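Workshop notebook – Tevix hand grippers, trial kit
16 March 2021
Budivton bench, afternoon

Kettle on, notebook open, and a proper go at the Tevix kit at last. For anyone at Skekuvville reading along, this is the hand-held pair they'd like us to take on for the Wumbei recording work, and we have it on loan until the end of March. I've promised a yes or no by then, so I'm writing down more than I usually would.

1. Magazine

I started with paper because paper is what always catches us out. A glossy magazine flexes, the pages slide over each other, and you soon find out whether the jaws pinch evenly. The left gripper took the top left corner and I kept a thumb lower down to steady it. I like how compact the body is. I'm less fond of the cables looping down by the hand, and I'd want a clip or a sleeve for those before asking anyone to do a long session. The marker plate sits on top and stays clear of the fingers, a nice bit of thinking on somebody's part.

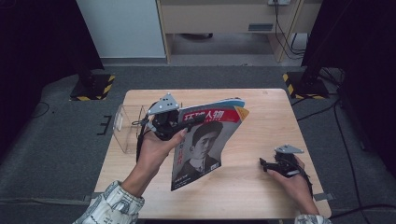 2. Finger pads

Next, a good look at the pads with the jaws wide open over the bare table. They're blocky things with a squared-off tip and small round holes in the top face, and I'm guessing the holes are for fixings – must ask. The covering looks a bit frayed where it folds over the rim, more so than I'd hoped for on a kit at this price. I'd like to know what a replacement pair costs and whether we can cut our own. The brass insert in the arm is a welcome sight, as I've stripped enough bare plastic threads to last me a lifetime.

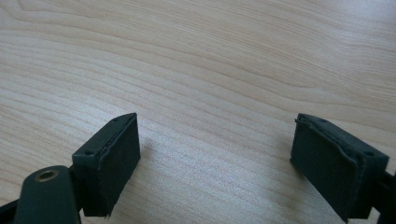
3. Fabric block

Then the big dark cloth-covered block, up against the jaw. Cloth is a fair test for a covering like this, and I'd like to run 200 closes on it before the loan is up, with a note of the pads at the start and at the end. Down at this level you also get a good view of the linkage, with the two arms crossing like scissors and a brass ring near the end of each.

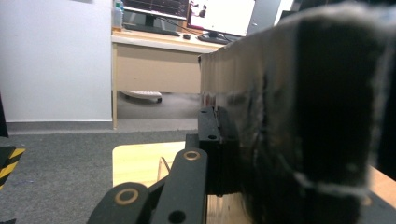
Linkage arms and jaw against the fabric block, desk and monitors behind.

Still to ask Tevix: spare pads, cable clips, and whether the colour choice is black or black. Leaning towards yes, with 2 spare sets of pads written into the order.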